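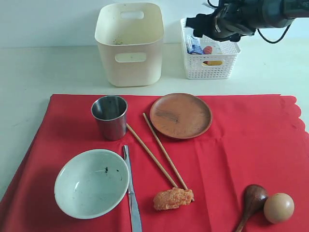 I've had supper clubs on the brain since June, when a few of us on Trimow Road decided we'd had enough of nodding at each other over the recycling and might as well eat together. The rule was simple: one house a month, the host does a main, everybody else turns up with something. I'd never fed more than four people at once and I spent a week fretting about chairs. Then my sister told me to stop fretting and put a cloth on the table, because people forgive a lot if there's a cloth. A red one is my favourite for this sort of thing, creases and all, and if it doesn't reach right across a white table then so be it, you've got somewhere to put the bread.

Anyway, the food! I did a chickpea stew with lemon and far too much dill, which I'd had at Grumeo, the little café by the station, and had been trying to copy for months. Mine came out thicker than theirs and I think I like it better (don't tell them). Chickpeas soaked overnight, two onions cooked down until you're bored of them, a bay leaf, and then the lemon right at the end with the pan off the heat. It took me 3 goes to learn that last bit. Put the lemon in early and it goes sort of flat and bitter, and you end up adding sugar, and then you're in a muddle.

Stelios Zacharopoulos from the top end of the road brought a tray of baked feta with honey and it was gone before I'd sat down. He's promised me the recipe for next time's newsletter, so please pester him if you see him. The Aoun family did rice with burnt noodles through it, and there was a trifle whose maker still hasn't owned up, though the bowl is on my windowsill if you'd like it back.

We ended up with 22 of us, spread between the kitchen, the stairs and the back step. I had worried it would be stiff, and for ten minutes it was, all coats and "ooh, lovely hallway", and then somebody's toddler posted an olive through the letterbox and after that it was fine. The last people left at half past eleven, still arguing about whether the 32 bus used to go past the library. (It did. I used to catch it.)

Next one is at number 14, starting at seven. The main is a fish pie, with a leek one for those who don't eat fish. Could we have fewer puddings this time and a few more salads? If you've got a folding chair, put your name on the bottom of it, as I still have two from Cenau Close and can't work out who to give them to. New faces very welcome, just knock.

By the Trimow Road supper club
June
3 min read
Last updated: June, 4.45pm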